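Chapter 8
Planning in Cluttered Kitchens: From a Goal to a Motion

Amancay Iturra

What you will learn in this chapter
How a task is written down so that a planner can read it
Why a free path for the hand is often not a free path for the arm
How to choose collision margins near walls, taps and thin objects
How to read the log of a failed plan

8.1 The problem

In the earlier chapters the arm moved over an open table. The planner had much space, and almost any reasonable path was accepted. If you gave the same goal ten times you received ten different motions, and all of them were usable. Many students finish those exercises with the feeling that motion planning is mostly solved, and that the interesting questions are in perception.

A kitchen changes this feeling quickly. A sink has walls on all sides. The tap stands high in the middle of the workspace and it has a lever at the side, which simple models often forget. Cupboards hang over the worktop and limit how far the elbow and the wrist may rise. The objects to be moved are also hard: a glass bowl may contain something, and then it must be kept level during the whole motion, so one part of the free space that the arm had before is now forbidden.

We use the simulated kitchen called Saavedra through this chapter and the next one. It is loaded in Skultex, the simulator you installed in Chapter 2. If your copy is older than February, please update it before you begin, as the older collision model of the sink is one closed block and every plan into a basin will fail.

8.2 A first look at the task

The task is easy to say: hold a bowl over the left basin of the sink, with the hand pointing down, and keep the bowl upright. For the planner this sentence must be divided into a goal and a constraint. The goal is a region, not a single pose. The bowl may be anywhere over the basin floor, if it stays 100 millimetres or more from the divider wall. The constraint is on the orientation of the bowl, and it is valid from the first waypoint until the last.

Look at the arm as well as at the hand. The hand is over the basin, but the elbow is low in front of the worktop and the long forearm reaches up from there to the wrist. The wrist is close to the soap dispenser. If you only check the gripper and the bowl against the sink, you will not notice this.

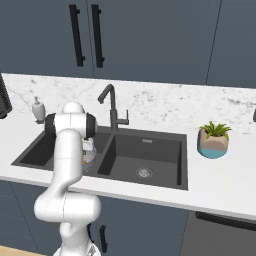 8.3 Why the left basin is the difficult one

The two basins are not equal. The right one is larger and deeper, and a plan that ends there is normally found in the first attempt. The left one is smaller, the spout of the tap points towards it, and the dispenser stands at its back corner. A student at Hotton ran both goals with the standard settings of Cindadano, our planning library, and a limit of 200 samples for each attempt. For the right basin the limit was almost never reached. For the left basin it was reached in most attempts, and the plan that finally came needed 221 samples after the limit was raised.

It is tempting to raise the limit and continue. Before you do this, examine where the rejected samples are. In our case most of them had the forearm in collision with the front edge of the worktop – a body we had not thought about, because we were looking at the tap.

8.4 Collision margins

A margin is the distance which the planner keeps between the arm and an obstacle. One margin for the full scene is simple but rarely good. If it is large, the basin becomes too narrow to enter. If it is small, the arm passes very near to the lever of the tap, and a little error in the tap's position is enough for a contact.

Cindadano allows a separate margin for each pair of bodies. Begin with these rules:

Give the held object its own margin, and attach it to the hand before planning starts.
Use a wider margin for parts which can move, for example the tap lever.
Use a narrower margin for fixed surfaces whose position is well known, such as the basin walls.
Write the reason for each value in the configuration file, next to the number.

Exercise 8.1 at the end of this section asks you to repeat the left basin task with your own table of margins. Save the log from every attempt, also from the failed ones, as we will read them line by line in Section 8.5.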